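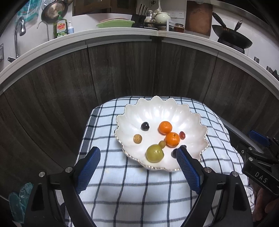
Ripening and Storing Fruit at Room Temperature

Last updated 2023-06-07 by Danica Trnka

Fruit falls into two groups for storage purposes. Climacteric fruit continues to ripen after picking and gives off ethylene gas as it does so. Non-climacteric fruit does not ripen further once harvested. Sort by group first, then by ripeness.

Climacteric: apples, apricots, avocados, bananas, kiwis, mangoes, peaches, pears, plums.
Non-climacteric: cherries, grapes, lemons, mandarins, oranges, pineapples, strawberries.

What you need

A shallow bowl or tray
Paper bags
A kitchen scale
A refrigerator thermometer

Step 1. Inspect
Check each piece for splits, soft spots and mold. Use damaged fruit the same day or discard it. Do not wash fruit before storage. Surface moisture shortens storage life, especially for grapes.

Step 2. Ripen
Place hard pears, plums or peaches in a paper bag and fold the top over twice. Up to 300 g of fruit fits a standard lunch bag in one layer. Add a ripe banana or apple to speed things up. Check daily. Do not use a sealed plastic bag, which traps water and leads to rot.

Step 3. Test
Press lightly near the stem. Pears and peaches are ready when the flesh there gives slightly. Color is a poor guide for green varieties of plum and pear.

Step 4. Hold
Keep ripe fruit out of direct sun and away from the stove. Mandarins hold for several days on the counter and longer in the refrigerator. Grapes lose water quickly in warm air, so put out only what will be eaten that day and keep the rest cold in a vented bag.

Step 5. Refrigerate
Move ripe climacteric fruit to the refrigerator to slow further softening. Whole bananas can be chilled once ripe; the skin will darken but the flesh is not affected. Keep apples in a separate drawer from leafy greens, which yellow when exposed to ethylene.

Changes: Step 2 revised after a note from Vsevolod Nechyporuk on bag size. The section on winter pears will be added in November.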